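Pale streaks on the back of a brown leather sofa, wipe more or leave it alone?

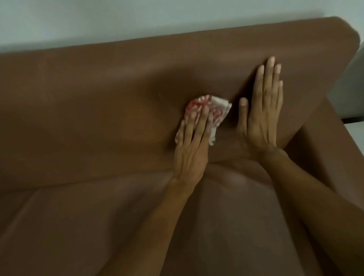

Omstead, November 8, 2023

Posted by Lucimara Teixeira in Cleaning & Care

Hi all! I've had a brown leather sofa for 12 years (bought secondhand, so goodness knows how old it really is) and I love it to bits, but the backrest is driving me up the wall. There are pale, streaky areas on the left half, a bit like soft scuffs, plus one small pale mark that I can't stop looking at now that I've spotted it. I go over it with an old white cloth that has red and pink swirls on it, one hand rubbing and the other flat on the leather so the padding doesn't shift around so much.

What I can't figure out is whether the streaks are dirt, or old polish, or the color wearing off. They look worse in the evening when the lamp is on. My sister swears by vinegar, my neighbor says baby wipes, and the man at the furniture place in town tried to sell me a whole kit, so I left. We have people staying for Thanksgiving and I'd like it to look decent by then, but I'd much rather have a streaky sofa than a ruined one!

Also, is a patterned cloth a bad idea? It's cotton and it's been through the wash more times than I have, but the red bit has me wondering.

Viewed 1,694 times

Radka Begović
Member since July

Put the vinegar down, please! And the baby wipes. I used wipes on the arms of my old recliner for a couple of years and the finish went sticky and then started coming off on people's sleeves. Could have been the age of the thing, but I'm not risking it again.

First find out what kind of leather you've got. Pick a spot low down on the back where it doesn't show and put one drop of water on it. If it beads up, you most likely have a protected finish, and that kind is pretty forgiving. If it soaks in and goes dark, stop there and don't get it any wetter, you'll want a cleaner made for unfinished leather.

If it's the forgiving kind, this is what I do with mine:

Vacuum it with the soft brush, and get down into the fold where the back meets the seat, because grit from there ends up in your cloth.
Wring a cloth out in lukewarm water until it's barely damp. A tiny bit of mild soap if it's really grubby, tested on the hidden spot first.
Wipe the whole backrest from one side to the other, not just the bad half. If you only do the streaky part you'll get a clean patch with an edge around it and then you'll have a new thing to look at.
Go over it again with plain water on a clean cloth, then a dry one.
Leave it overnight before you decide anything. Damp leather fools you every time.

If the pale areas come up on the cloth as a whitish or grayish film, it was old product and you're nearly done. I had so much cream built up on mine that it took three weekends. If the cloth comes away brown, quit rubbing, that's probably your color.

About the cloth, I'd switch to a plain white one. An old one that's been washed to death probably won't bleed, but with plain white you can see what's coming off, and you won't sit there wondering whether the pink was there before.

Emerson Medeiros

Conditioner. Small amount, let it sit, buff it off. Fixed mine.

Sebastião Macedo

Agree with Radka on most of it, but I'd go easy on the soap. I skip it completely and just use the damp cloth, and our couch gets two kids and a dog.

Emerson, conditioner helps if the leather is dry, but it won't put color back, and if Lucimara's streaks are old polish she'd be adding another layer on top. Clean first, then see. If they're still pale after that, there are tinted leather balms you can get in browns. Go a shade lighter than you think you need and try it on the back near the floor. I went too dark on an armchair once and it's in the garage now.

The little creases across the back I wouldn't worry about, by the way. Ours has them everywhere people lean.

Lucimara Teixeira

Thank you! Did the water drop behind the left corner and it beaded, so I'm going to try plain water on Saturday with one of my husband's white undershirts (he doesn't know yet). Emerson, which conditioner did you use?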